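Demonstration counts are the wrong currency

Most reports on teleoperated training give one figure up front: the number of demonstrations. Ours at Trarby did the same until last September. The Muli set had 226 episodes, one of which was discarded for a dropped connection, so the table said 225. I now think that number should be moved to an appendix.

The count treats every episode as equal. It ignores who was driving. Kelly Miranda and Lindalva Brandão recorded under the same written instructions, and their data can be told apart from the joint traces alone. Miranda closes the gripper late and moves fast. Brandão pauses before contact, corrects the wrist angle, then closes. A policy trained on both learns a pause of uncertain length - in practice, a stall.

Cup and rack work makes the problem plain. A stemmed cup can be held by the stem or by the foot, and each choice fixes what the arm must do next.
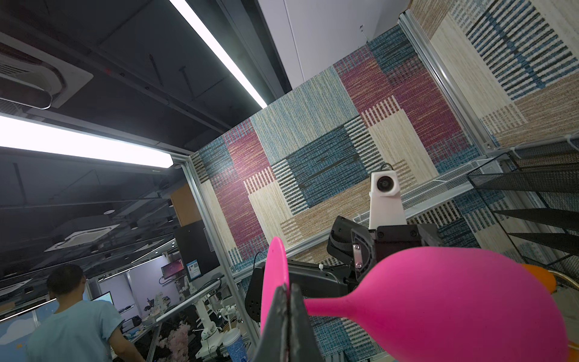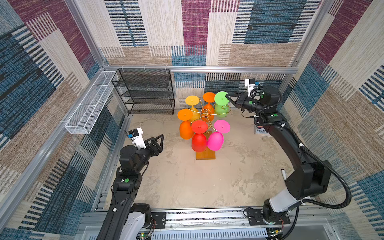 An operator makes that choice in a fraction of a second and rarely writes it down. If 17 episodes use one grasp and 19 use another, the total of 36 says nothing useful. What the reader needs is the split, and whether the start positions were varied separately for each grasp.

The usual objection is cost. Labeling grasps after recording is slow, and the Trurkum logging tool we use has no field for it. I accept the second point. The first is weaker: the operator can enter one key press at the end of each episode, while the choice is still fresh.

I would also publish the rejected episodes. A failed approach followed by a clean recovery often carries more information than another smooth run, and our filter was deleting these by default. Plelludus keeps its rejects in a separate folder with a reason code, and I would copy that arrangement before buying a third pair of arms.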